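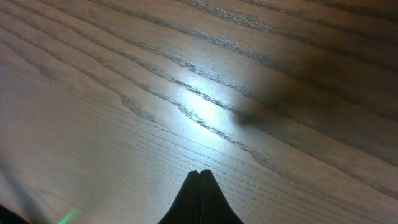 Figure 2. Fingers closed over a bare tabletop, no object held.

Section 7. Cloth Handling, Plistley wrist-camera gripper

7.1 Closing check
1. Clear the area under the wrist.
2. Send CLOSE from the Grellico panel. The fingertips should meet, or nearly meet, above the surface.
3. Set the force limit to 335.

NOTE: Glare and shadow on polished wood can upset edge detection. Move the lamp, then repeat step 2.

7.2 Hanging cloth
1. Approach from below with the fingers open.
2. Bring one finger to each side of the fabric and close.
3. Wait 2000 ms before lifting.

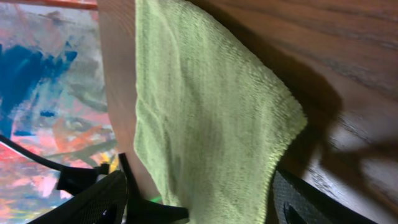
Figure 3. Green towel over a panel edge, its lower end between the fingers.

CAUTION: Keep the wrist cable slack. A taut cable can shift the camera mount.

7.3 Piled cloth
1. Select PILE mode — the default mode expects a single layer.
2. Lower the open fingers at a raised fold.
3. Close at half speed. If a second cloth lifts with the first, release and retry.

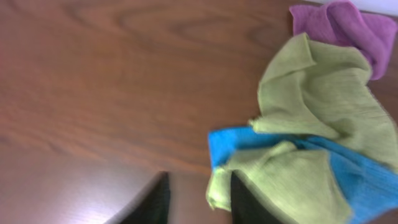
Figure 4. Open fingers at a pile of purple, yellow-green and blue cloths.

Store the settings under a new profile name before powering down.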